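Review: the Sidumau bench arm for computer teardown, after one budget year
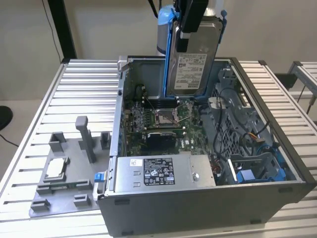 What we bought

Hurnside refurbishes and strips office desktops. Most of what comes through the door is ex-lease towers, and the drives have to come out of every one of them before anything else is sold or scrapped. In April last year we ordered one Sidumau arm with the standard gripper, the controller and a slotted aluminum bench. The supplier was Grultwood. I do the equipment budget here and Vimala Rajan runs the floor, so the opinions on cost are mine and the ones on daily use are mostly hers.

Setup

The arm was bolted down and moving on the first day. Getting it to do useful work took much longer. The supplier's quote allowed two days of integration and we used nine. Most of that went on working out how each case should lie and where the removed parts should be set down. If you are planning a purchase, put the labour for this in its own line and don't let it hide inside the arm price.

Fixtures

We print our own. The gray plate we use for processors and small boards is on its fourth version, and the early ones were not good. Printing is cheap, but the drawing time isn't, and Grultwood's ready-made plates did not suit our parts. I set aside $500 for fixtures and spent it all before winter.

Daily use

Drives in plastic caddies are the best job for it. The caddy gives the gripper a flat shape to hold, and Vimala would happily give the arm nothing else. Loose cables are the weak point. A person still opens the case, takes off the side panel and unplugs the drive. We had hoped to drop that step and have stopped planning for it.

Mixed pallets are slow. One case model in a long run is fine — a change of model means a change of program, and we now hold towers back until we have 100 of the same kind.

Running costs

The service plan is $1000 a year. I would take it again. Replacement finger pads are extra and the price list is hard to find, so ask for it in writing. We budgeted 2080 hours for the year, one full shift, and the arm worked almost half of that. The payback sheet should have used the lower figure from the start.

Compared with the Naidu

We also had a quote for the Naidu. It has a longer reach and a better manual, but it needed a guard fence we have no floor space for. A bigger shop might choose differently.

Would we buy a second one?

Not this year. Ravindran Kaimal has asked for one on the memory and processor bench, and I have put it down for the next round, with integration at the nine-day figure. Grultwood's quote for it came in on July 18, 2021 and still says two.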